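I keep getting asked when a machine will put the groceries away. My sister-in-law asked again in August, standing in my kitchen with 3 bags on the counter, and I gave her my usual answer – not this year.

Floors are mostly solved. Dishes are half solved, if you count the dishwasher and forget who loads it. Shelves are another matter. Every package is a different shape, some of them give when you squeeze, and the thing you want is usually behind the thing you don't.

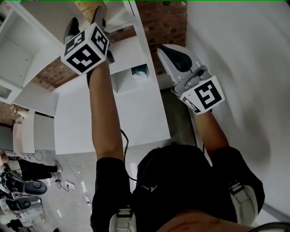 Shelf work with a pair of hand-held grippers. Two fingers on the left one.

Try it at home with kitchen tongs, one in each hand. I did 40 items from my own pantry and it took me 8 minutes longer than it does by hand. Cans were fine. A paper bag of flour was not, and I had to sweep afterward.

Cletus Ridgeway, who stocked shelves at Kemden for years, thinks the shop floor will get there before the house does. I agree with him. A store knows what it sells and where it goes. My pantry has a jar of something from Roswitha that I still can't identify.

So I'd pay for a machine that did cans and boxes and left the rest on the counter. I wouldn't pay much. Maybe that's next year's post.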